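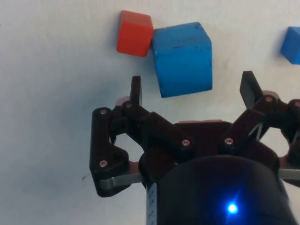
Radomír Slanina has sold wooden blocks since 2000, and he still sorts every box by hand. His shop Kirkico takes old sets from families, cleans them and gives them a second life on Wednesday mornings, when parents come with small children. He does not repaint. A blue cube with scuffed patches and dark specks on its top stays as it is, next to a smaller red one with softly rounded edges - for him the wear is part of the toy.

"A child of 3 does not look for a perfect surface," he told me. "She looks for what can stand on what."

Mixed sizes are welcome in his boxes, also mixed blues. Collectors sometimes complain about this, and he sends them to Somirero, a dealer two streets away who keeps the complete sets under glass.

I asked which box he would take home. He pulled one from the lowest shelf, without a lid, with the name Flidness written in pencil on the side. The price was 4 euros. I bought it, and my son has already lost one block behind the radiator.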